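Community Board > Home and Garden > Composting and Worms
Thread: Paper bags for kitchen scraps - do you really use them?

skakska_plot
Posted 3/11/19
Hello all. English is my second language so please be patient with me. I started composting in September with one Wedik bin, the green one with the sliding door. In my kitchen I collect scraps in a plastic tub, but the smell is not nice after a few days and I must wash it every time. My neighbour at the Skakska allotments says she puts everything in a brown paper bag and then drops the whole bag in the bin. Is this a good idea? I worry that the bottom will fall out on the stairs. I live on the third floor and there is carpet.

magpie268
Bottom WILL fall out on the stairs. Ask me how I know. Tea bags and half a rockmelon.

rashidi_lane
I have done it with paper bags for some years and I would like to answer properly, because I think the bag gets blamed for what is a problem of water.

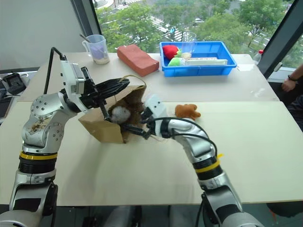 Wet scraps should never go directly in the bag. I drain the coffee grounds in a sieve overnight, and melon or cucumber I leave on a plate until the evening. Then I put two sheets of newspaper in the bottom. The other thing I have learned is to fill the bag when it is lying down on its side, like the one on the beige table there, with the mouth kept open, and push the first dry things to the back. When I fill it standing up, everything heavy falls in one corner and this corner is always the first to go. After the first layer I stand it up and continue in the normal way. Carry it with one hand under the bottom, always, also when it has handles.

magpie268
That is a lot of work for potato peels, mate. I have an ice cream tub with a lid. Rinse it with the hose at the bin, done.

skakska_plot
Thank you rashidi_lane. I have no hose at the bin, this is part of my problem. Do you tear the bag or does it go in whole?

rashidi_lane
I tear it in pieces as big as my hand. A whole bag stays a whole bag for a long time. In my first winter I put them in closed, and in spring I dug out flat brown parcels with everything slimy inside. The worms had not gone in. Torn paper disappears much faster and it gives you the dry brown material, so you need fewer leaves.

trenberg_gardener
I must disagree a little. I put them in whole and I never had slimy parcels. But my heap is open and it is big, it gets properly hot in the middle. In a small closed bin like the Wedik I think you are right, there is not enough heat. So the answer depends on the bin.

What I would look at first is the bag. Shiny inside means it has a coating and it does not belong in compost. I also take off the handles.

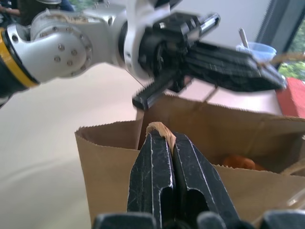
Twisted paper ones will rot, but the glue where they are fastened takes forever and I find these little stiff patches in my carrot bed. It takes one second to pull them off. I keep them in a jar and tie up sweet peas with them, they last until the first good rain.

magpie268
You keep bag handles in a jar. This forum never disappoints me.

trenberg_gardener
I also have a jar for the elastic bands from the asparagus. Come and visit.

okanagan_ivy
Jumping in because I have the same Wedik bin. The sliding door jams if you put whole bags against it, so that's one more vote for tearing. Also, has anybody tried the certified compostable liners? My council sells them at the library. I found them weaker than paper, to be truthful. They sweat, and by the fourth day there is a puddle in the caddy.

rashidi_lane
Yes, I tried one roll. The same experience with the puddle. I think paper is better because the water can leave through it, but then you have to stand it on something. I use an old enamel plate. On a wooden shelf it will leave a dark ring, and my landlord did not enjoy this.

skakska_plot
I tried it this week! Newspaper on the bottom, coffee drained, bag on a plate. No smell so far, and it came down three floors with my hand under it. The colour of the carpet is unchanged. One question more - what about onion skins? My neighbour says the worms hate them.

magpie268
Worms will cope. Glad about the carpet. Still think you should get a tub.

trenberg_gardener
Dry skins are fine in any amount a normal kitchen makes. Whole rotten onions I would bury deep or leave out, mostly for your own nose.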